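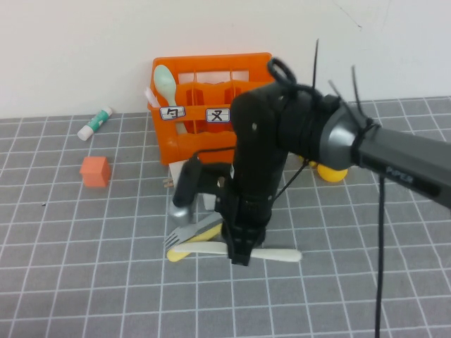
clindport

Print | E-mail this thread
Posted in August by clindport

Okay, so I'm at 141 demos on the utensil sorting task. Fork, knife and spoons by the orange caddy, Piper arm, wrist camera. My plan was to leave the other junk on the mat exactly where it is for the whole set. Good idea or am I going to regret it?

sasden_b
Regret it! Mine learned where the glue stick was and fell apart when I moved it. Shuffle everything every 60 episodes.

clulero
Disagree. I kept my clutter fixed for 647 episodes and it trained fine. Vary the utensils first, worry about toys later. 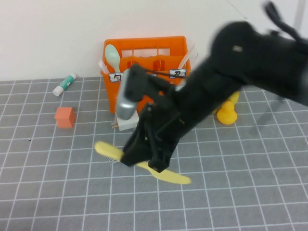 clindport

Brushes count as utensils, right? I'd like a few things in there that don't match either label on the caddy.

sasden_b
Sure, but slow down on the moves, blurry frames hurt. And please move the ducks.

clulero
Leave the ducks alone lol. My last set was 1,755 and I never touched the background.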